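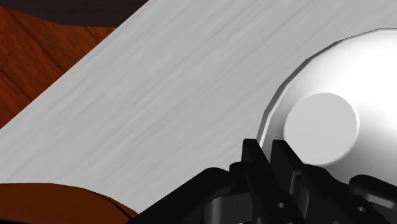 Helle, fein gestreifte Fläche vor rotbraunem Holz (Computergrafik)

Fengying Yin hat den Laden um zehn Uhr aufgesperrt, und bis zum Mittag waren vier Leute mit Messern da. Einer brachte eine Gartenschere. »Scheren mache ich ungern«, sagt sie, »aber ich schicke niemanden weg.« Seit elf Jahren betreibt sie die Schleiferei Skurna, zwei Räume im Erdgeschoss, hinten die Nasssteine, vorne der Tresen. Gelernt hat sie etwas anderes, nämlich Buchhaltung.

Zum Schleifen kam sie über ihre erste Wohnung. In der Küche lag ein Messer vom Vormieter, das nicht einmal eine Tomate schnitt. Yin kaufte sich einen Stein und machte es damit zunächst noch schlechter. »Ich habe den Winkel bei jedem Zug geändert. Das sieht man nicht, das merkt man erst beim Schneiden.« Nach einem Winter ging es. Danach brachten Kolleginnen ihre Messer mit ins Büro, irgendwann auch deren Eltern.

Heute kommt die Hälfte der Arbeit aus Restaurants. Der größte Kunde ist das Doherty, dessen Küchenchefin Mairéad Gilmartin alle zwei Wochen eine Kiste schickt. Gilmartin sitzt bei unserem Gespräch dabei, sie wollte ohnehin abholen. »Meine Leute dürfen zwischendurch abziehen, aber nicht schleifen«, sagt sie. »Wir hatten einen Lehrling, der hat ein Filiermesser in einem halben Jahr auf die halbe Breite gebracht.« Yin nickt. Das Messer hat sie noch, es hängt hinten an der Wand.

Wie scharf muss ein Messer überhaupt sein? Yin findet, dass die meisten Leute zu viel wollen. Eine sehr feine Schneide halte auf einem Glasbrett keine Woche. Für den Haushalt hört sie beim 4.000er-Stein auf, für Fisch geht sie weiter. »Eine Zwiebel braucht keine Politur. Sie braucht eine Kante ohne Grat.« Den Grat prüft sie mit dem Daumenballen, quer zur Klinge, nie längs.

Von elektrischen Geräten hält sie wenig, verbieten will sie die niemandem. Schlimmer sei die Spülmaschine. Gilmartin widerspricht hier als Einzige an diesem Nachmittag: Bei ihr liefen die billigen Gemüsemesser durch die Maschine, und das gehe gut, wenn man sie danach gleich herausnehme. »Du siehst sie ja auch nur alle zwei Wochen«, sagt sie zu Yin. »Eben«, sagt Yin.

Im Juli war die Schleiferei mit einem Stand auf dem Markt in Firkotora. Dort hat Yin an einem Vormittag 41 Messer geschliffen, im Stehen, und den Rest der Woche den Rücken gespürt. Wiederholen möchte sie das trotzdem, nächstes Mal mit einem höheren Tisch. Die Preise bleiben vorerst, wie sie sind - ein Küchenmesser kostet bei ihr acht Euro, ein Brotmesser mit Wellenschliff zwölf.

Kurse gibt sie inzwischen auch, abends, höchstens fünf Personen. Jeder bringt ein eigenes Messer mit, möglichst eines, um das es nicht schade ist. Die ersten anderthalb Stunden wird nur der Winkel geübt. »Manche langweilen sich dabei«, sagt Yin. »Die kommen dann später wieder und geben das Messer vorne am Tresen ab.«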